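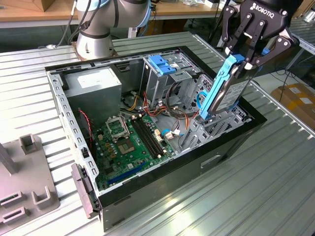 Silletti Group, Robot Learning Team
Progress report, March 17, 2022

In February we started to collect examples for the hard drive task. The operator guides the gripper, and the drive in its blue caddy must go into the bay of an open computer case. We have now 101 accepted examples. Another 34 were rejected by Kristaps Org, mostly for late start of the recording. 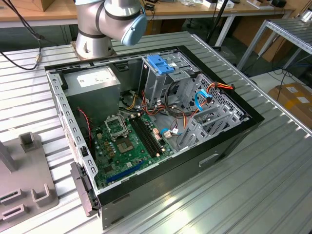 The memory modules are the next part, and for them we have only 5 examples. Pak-hei Chang is writing the instruction for operators. We ask to move the Uibo delivery by 2 weeks. The budget stays the same.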